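**Notes, February 2026 — slow down on this part**

Teloter's pitch says 500 examples and the arm can service any desktop. I don't buy it. Ask them: 500 of what? Same case, same operator?
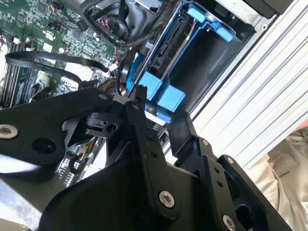
- Blue plastic is easy to spot. Does the model learn "drive" or just "blue"?
- Beca Pumphrey threw out 34 of our first 100. Read her reasons aloud, skip the chart.
- Cables. Pause here, let people groan.

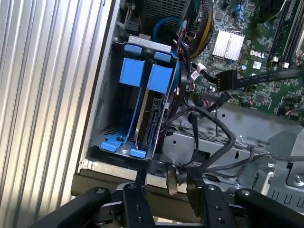 - Prelota only reports the runs it kept. Ask what got dropped.
- My rule since November: 5 operators before I believe any score.
- If short on time, cut the Jendero slide.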